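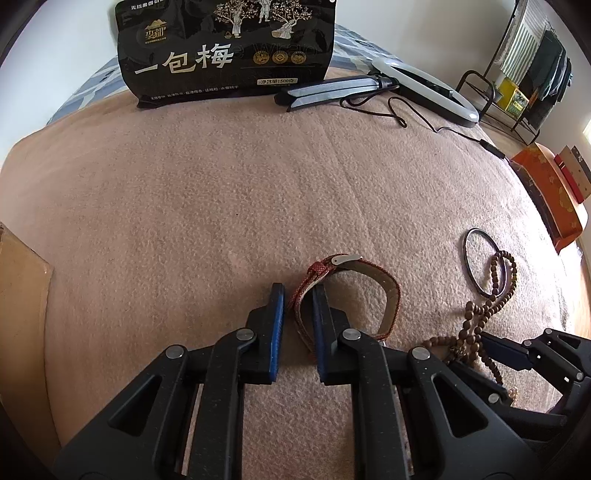

How do you get a clean gripper width value when a thin object sits between the fingertips?

Calibrate the width against the two fingertip markers or pins at several known openings, fit a curve instead of a straight line, and then filter the result with a short median window before it goes into the training file. The rest of this page walks through that process with the Peva toolkit.

What you need

A recorded session from a hand-held gripper, a set of flat gauge blocks, and Peva installed on the machine that holds your recordings. The steps were written for a wide-angle lens mounted behind the fingers. If your lens is narrower, the steps are the same but the curve will come out flatter.

Step 1. Record the calibration clip

Set the recorder to your normal exposure. Close the fingers fully and hold for two seconds. Then close them on each gauge block in turn, smallest first, holding each one still. Finish with the fingers fully open.

Keep the blocks square to the pads. Ribbed pads compress when you squeeze, so use the same light pressure every time. Save the clip in the session folder under the name calib. Peva looks for that name and ignores everything else in the folder during this step.

Step 2. Detect the reference points

Open the calibration clip in Peva and choose Linkage > Find points. The detector looks for the round pins on the linkages and follows them through the clip. Pins work better than pad edges on this kind of gripper. A pad can be hidden by whatever is being held, and a band or strap that passes between the fingers will cover part of one pad for a long stretch of the recording. The pins stay in view through most grasps.

If the detector picks up something shiny in the background, such as a bangle or a metal clasp, draw a mask around the linkage area. The mask is fixed to the image, and the gripper body doesn't move relative to the lens, so one mask will do for the whole session.

With two grippers in use, each recording will sometimes show the other gripper coming in from the side, and it has pins too. Set Max points to match your own linkage and turn on Mask only. Without that setting the tracker can jump from one gripper to the other, and the width trace will show a spike that looks like a very fast open and close.

Step 3. Fit the curve

Type the block sizes into the table and press Fit. Peva undistorts the points first, using the lens file, then fits pin spacing against width. Start with order 2. Go to a higher order only if the residual plot has a clear bend in it. A high order follows the noise in the blocks and gives odd values near the closed position — the part of the range you need most for bands, cords and beads.

Check the closed value by hand. It should read zero or very close to it. If it doesn't, the usual culprit is an old lens file.

Step 4. Run it on the session

Choose Batch > Apply width. Peva writes one value per image and a confidence score out of 100. Low scores are left in the file and marked, so you can decide later what to do with them.

Next, set the median filter. A window of five images removes single bad readings without rounding off the moment of contact. We tried longer windows on the Granstead recordings and the grasp start moved late by a visible amount, enough that the trained policy closed after it had already begun lifting.

Step 5. Check against the picture

Use the side-by-side viewer and step through a few grasps. Look for these problems:

Width drops but the fingers stay put. A point has been lost. Redraw the mask.

Width never reaches zero on an empty close. Repeat step 3 with a fresh clip.

Width is steady but the object slips. The reading is fine. Width alone can't tell you about slip.

Width differs between the left and right grippers on the same block. Each gripper needs its own calibration file. Don't copy one to the other, even if both were printed from the same parts.

Step 6. Export

Export to the Nimoseo format if you train with the Popescu loader, or to plain CSV for anything else. The CSV has the raw width, the filtered width and the score in separate columns. Keep the raw column. You will want it if you change the filter later.

Notes

Recalibrate after changing pads or tightening a pin.

The mask file is saved per gripper and does not travel with the export.

Page last edited Sat 8 October by Špela Lazarević. The Max points setting was called Point limit in versions before July.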